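Devholm Workshop
Gallery: Planning for the New Bench Arm

Posted Mon 18 March by Annunziata Fabbri

Hello again, everyone, and thank you for being so patient with this page! I promised back in February that I would put something up as soon as we had a proper plan for the equipment money, and then the plan kept growing (as plans do when Maximiliano gets hold of the spreadsheet), so it has taken me rather longer than I meant. We have settled on a budget of $2,725 for the gripper, the mounting plate, spare fingertips and the first year of small repairs. The arm itself comes out of a separate pot and I will write about that another time.

We looked at two grippers seriously, the Bassi and the Ekberg. Both would do our kind of work, which is mostly picking up one household thing and putting it into another, over and over, with small changes each time. The Ekberg is a little dearer but its fingertips come off with ordinary screws, and after the year we had with the old one, that matters to me more than I can say.

Before any of the money goes out, Shewit Woldegiorgis has been running the jobs in simulation, so that we know what sizes and shapes we are really shopping for. She has a list of 83 objects and she is working through it in the evenings, bless her, with a mug of tea and the radio on. Round things come first, then boxes, then the soft and floppy items that everybody dreads.

I know some of you at the Bolurstead end would have liked us to order straight away and sort out the details later. I do understand! But a set of fingertips that is too narrow for half the list is money we can't get back, and I would sooner wait a few weeks and have Shewit's notes in my hand when I ring the supplier.

From the simulation runs
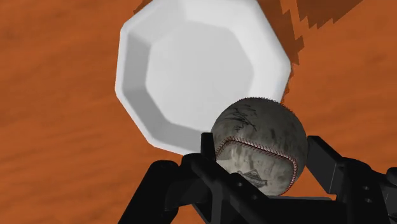
A scuffed baseball between the fingertips, with the white octagonal bowl right behind it. The ball is one of the bigger items on the round list, so we'll be reading Shewit's notes on it closely when we talk about how wide an opening to pay for.

What we still need to price

Spare fingertips, two sets at least. Nazareno Melis thinks we should go for three, and he is probably right, but I have put down two for now.

A mounting plate to suit our bench. Cinzia Benedetti is getting a quote from the metal shop she used for the shelving.

Cable covers, a decent lamp, and a box of real objects to match the ones on Shewit's list. I have set aside a little for this, but if you have bowls or balls at home that you can spare, please bring them along and leave them on the shelf by my desk with your name on.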